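Paper cups in the workshop: measuring, mixing and storage

Paper cups are cheap, stack well and can be thrown away with a skin of hardened glue in them. They suit small batches of epoxy, wood filler, plaster, touch-up paint and oil finish. The notes below cover which cup to use for which job and how to keep a stock of them in good order.

Check the lining first

Most drinks cups have a thin plastic lining. Some have a wax coating instead, and the two behave differently. To tell them apart, scrape the inside wall with a fingernail. Wax comes away as a soft white curl. A plastic lining does not mark.

Do not mix resin in a waxed cup. The stirring stick lifts wax from the wall and carries it into the mix, where it weakens the bond and leaves dull spots in a clear coat. Waxed cups are acceptable for screws, washers, dry pigment and plaster powder.
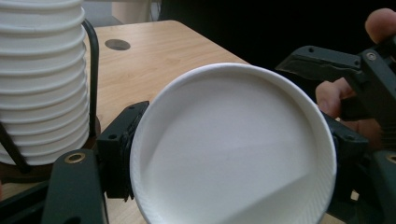

Strong solvents are a separate matter. Cellulose thinners and acetone can attack the lining and the glue in the side seam. Use a glass jar or a clean tin for these. White spirit can be held in a plastic-lined cup for the length of a small job, but should not be left standing in it overnight.

Marking a cup for volume

A cup has sloping sides, so half the height is less than half the volume. Marks set out with a ruler will be wrong. Use water and a kitchen scale:

1. Stand the empty cup on the scale and set the scale to zero.
2. Add water to the required weight. One gram of water is one millilitre, near enough for this purpose.
3. Mark the water line on the outside with a pencil. If the line cannot be seen through the wall, dip a lolly stick to the bottom and mark the stick.
4. Empty the cup, dry it fully and keep it as the pattern for others of the same size.

For two-part resin, check whether the maker gives the ratio by weight or by volume. They are often different for the same product. If both are given, weigh. A 2:1 mix by weight is easily done on a scale that reads to one gram, provided the batch is not very small.

Mixing

Fill to no more than a third. Stir slowly, scraping the wall and the corner where the wall meets the base. Unmixed resin collects in that corner and stays tacky when poured out. For a clear coat, tip the mix into a second clean cup and stir again with a fresh stick.

Epoxy gives off heat as it cures, and a deep narrow cup holds that heat. Once mixed, pour the batch into a shallow tray if it will not be used at once. A cup that has become hot or begun to smoke should be moved outdoors, on to concrete or bare earth, and left alone until cold. Put hardened waste in the bin, never liquid waste down the sink.

Pouring

The rolled rim stiffens the cup but makes it dribble. For a clean pour, pinch the rim to a point on the side opposite the seam. Do not pour over the seam itself, where the rim is uneven and liquid can follow the join down the outside.
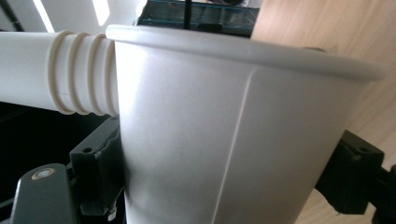 For thin liquids such as Danish oil, pour through a paint strainer held in a second cup with the base cut out. Trim the upper cup so that the strainer sits well clear of the liquid below.

Keep cups used for workshop materials apart from cups used for drinks. Write on them before filling. A cup of white spirit looks the same as a cup of water.

Storing the stock

Paper takes up damp from the air. Cups kept in an unheated shed from October to March may soften at the rim and leak at the base. The stock here is stored indoors and only one sleeve at a time is taken out to the bench.

Store stacks base upwards where possible, so that sawdust does not settle in the top cup. If a stack has to stand mouth upwards, discard the top cup or keep it for screws. Do not press stacks down to save height. Tight cups hold by suction and the rims tear when they are pulled apart. A slight twist frees them.

An open holder on the bench should have a heavy or broad base and should stand at the back, away from the saw and the sander. 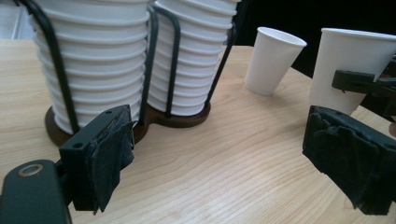 Used cups

Cups with a trace of cured glue can be used again as moulds for plaster plugs, or cut down as drip guards under a brush. Cups with wet oil finish on them should not be stacked or crumpled into a bin. Oily paper can heat up by itself. Lay them out singly outdoors until the finish has gone hard, then dispose of them.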